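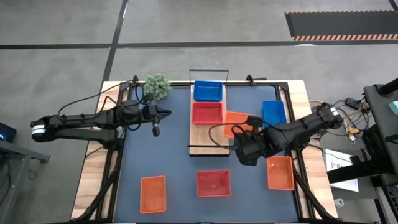
Slide 1. Two arms, one mat, seven baskets. Overhead view of the bench.

Speaker notes, Dillgate users' meeting, 3/29/21
Talk title: What are we teaching when we drive the arms by hand?

Let people look at the slide while they sit down. Don't start with the company intro, they've had four of those already.

Opening. I was asked to come and say that teleoperated teaching is the answer for small plants like ours in Vedville. I'm not going to say that. I think it might be the answer for a few jobs, and I think most of the numbers you hear are measured in a way that flatters the method. Ours included, and I'll get to ours.

Ask for hands: who has driven a pair of arms by remote for a full shift? (Expect very few.) Who has approved a budget for it? (Expect more.)

The pitch as vendors give it. You don't program anything. A person who knows the job does it through the arms, the system records it, you repeat until you have enough, and the robot picks it up from there. Evus puts this on one page with a big arrow. My trouble is with "until you have enough." I have asked three suppliers what enough is and got three shrugs.

Next slide.

Why baskets. They're cheap, they stack, they come in colors, and we handle a lot of them. Any of us could sort and stack them half asleep. Through two grippers it's another matter. The sides are full of slots, the rims are thin, and a finger that goes a little low can end up in a slot when you wanted the rim. Your hand would feel that. The operator at the controls feels nothing at all and finds out by watching. 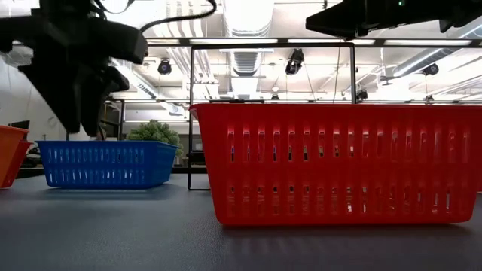
So a lot of what gets recorded is waiting. The operator comes in over a basket, stops, checks the height, moves a little, stops again. I sat and watched this for a morning in June and wrote down every pause I could catch. If you train on that, you're training on the hesitation too. Some people will tell you the software smooths it out. Maybe. Ask them to show you the before and after on your own parts, not on theirs.

Our numbers. Say them slowly.
We recorded 456 demonstrations. We kept all of them at first, then went back and reviewed.
58 we threw out because the operator had given up partway.
The robot was then given 51 fresh layouts to handle by itself. I'm not putting up the success rate and I'll explain why. We changed what counted as success 2 times during the project, and each time the figure got nicer. Any single number I showed you would be a number I picked.

(Pause here. Someone will laugh. Let them.)

What I'd want to see from anyone selling this:
Who drove the arms, and how long had they been practicing?
How many tries were dropped, and who decided?
Were the test layouts set up by the same person who set up the training ones? Ours were, for the first half. Bad idea.
How long does a person take doing it with bare hands?

That last one gets skipped a lot. It's the only comparison my plant manager cares about and I can't blame him.

Next slide, go to the wrist view.

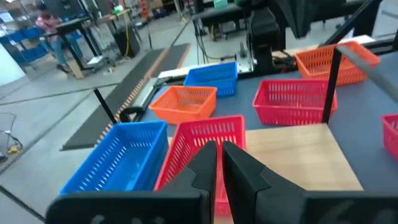 Slide 9. Wrist camera, fingertips at the bottom, baskets spread out behind them.

Give them ten seconds on this. Then: the overhead view is for us. A view like this one is much closer to the work, and most of what it takes in is floor, furniture and other people's stuff. Look at how much of it has nothing to do with baskets. If the model ends up leaning on the background, it may look great in our room and fall over in yours. We haven't tested ours in a second building. Until we do, I don't believe it will travel, and I'd ask you not to believe it either.

What I will give it. New operators got the hang of the controls faster than I'd guessed. Changing the task didn't mean a week of rewriting code. And the Sastry line, where the work is dull and the parts hardly vary, is a place I'd try it again with a proper plan written up front.

If running over, cut the part about cable routing and go straight to questions.

Likely questions:
"Would you buy it today?" No. I'd rent it.
"Is one arm enough?" For some of our jobs, yes. Price it both ways.
"Can we have the recordings?" Have to ask. Take their card.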